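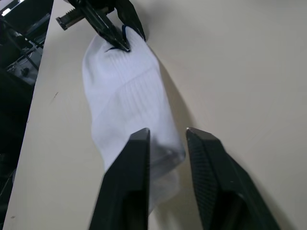
Socks at the Brendstead open day

Posted by Alby Harawira on Tuesday, January 3, 2023

Search this site Go

I had a free afternoon between Christmas and going back to work, so I took the bus to Brendstead, where the robotics workshop was letting the public in. It was 2 pounds on the door. I had been once before, in May, when they were still moving in and there was very little to look at.

The first room was mostly posters. One of them said the group had logged 673 attempts at handling laundry since the summer, and that socks made up more of those than anything else. I would have guessed shirts. Aurélien Gilbert was running the sock table and he said socks are awkward because they are small, they stretch, and both ends look much the same to a machine until it has hold of one.

The way they go about it is to use two arms. One takes the cuff and the other works from further down, or they both take the cuff if the job is to open it up. I watched a white sock first and then a green one with orange stripes at the top. Standing at the table you notice how much of the work is in the fingertips.

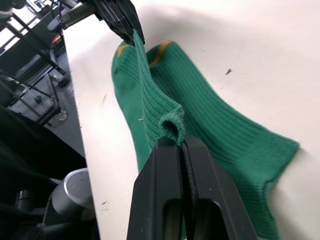
I asked how hard the grippers squeeze. Aurélien said they keep it as low as they can get away with, and that thick ribbed socks are easier to hold than thin ones, which slide out. He also said the arms have no idea what a sock is for. They are given a goal and a lot of past attempts to go on, and the rest is practice.

A boy next to me wanted to know if it could do his football socks. Ourania Gavalas, who was answering questions at that end, told him to bring a pair next time, clean ones. She told me they had 22 pairs in the drawer and had stopped trying to keep them matched.

It is slow. I can do a pair in a few seconds and I wasn't tempted to go home and wait for a robot. But I stayed at that table longer than at any of the others, and so did most people. The talk on warehouse trolleys by Benito Garrido was well attended too, though I missed the start and the microphone kept dropping out.
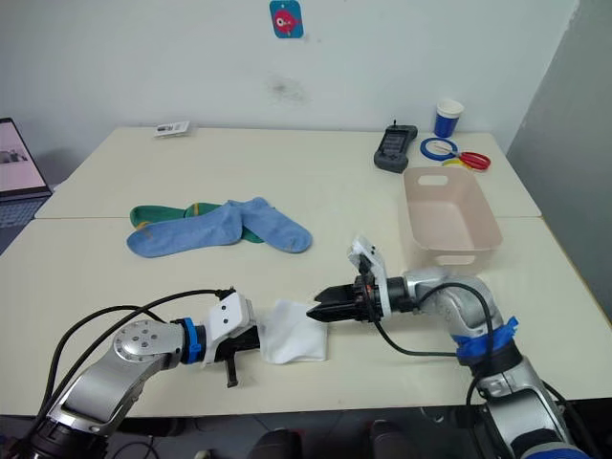

The sock table, with both arms over a white cloth.

There was tea in the corridor and a sheet to sign if you wanted to hear about the next one. I put my name down. The bus back to Rikthorpe was late and I got in after dark.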